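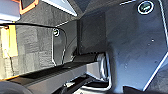
*Figure 5.1. Round emblem on a dark plate*

# Chapter 5: Reused Passwords

Most of us own more accounts than we could ever list from memory, and most of us got through the early ones by picking a single password we liked and carrying it along from site to site, like an old house key that happens to fit every door on the street. It feels sensible at the time! In this chapter we'll spend a good while with that habit, and with the kind of break-in it invites, which goes by the name of *credential stuffing*.

Let's start with Faltau, a small online shop for sewing patterns. One Friday in May, its login page received 4,000 attempts before lunch. Every attempt used an email address and password copied from an older leak at Dufour, a recipe forum that had no connection to the shop at all. Of those attempts, 481 worked.

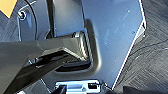

**Did the attackers have to break into Faltau's servers?**

They used the ordinary login page, with passwords that customers had already used at Dufour.

Keep that answer close by as you read, for it explains why the shop's locks and filters, which were perfectly decent ones, saw so little to complain of. A correct password looks the same whoever types it.

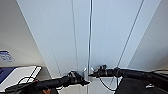

**Corinne Haldbeck**
*Chapter author and instructor in network security*

I've taught this material in evening classes for a long time now, and students nearly always ask me for the cure before we've finished with the illness, so let me give you a little of it early. A password manager (we'll practice with one called Amgate) makes up a different password for every account and remembers it for you. A second step at login – a code from an app, say – helps when a password has slipped out anyway.

Section 2 follows the Faltau logs line by line. After that we turn to Zolter, a bank that handled a similar morning rather differently, and compare how each company wrote to its customers.
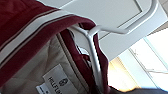 *Figure 5.4. Burgundy garment with striped trim, on a white hanger*

Before you go on, jot down the accounts you'd least like to lose, starting with your email. Leave the passwords themselves off the page, please – you'll only need the names for the first exercise.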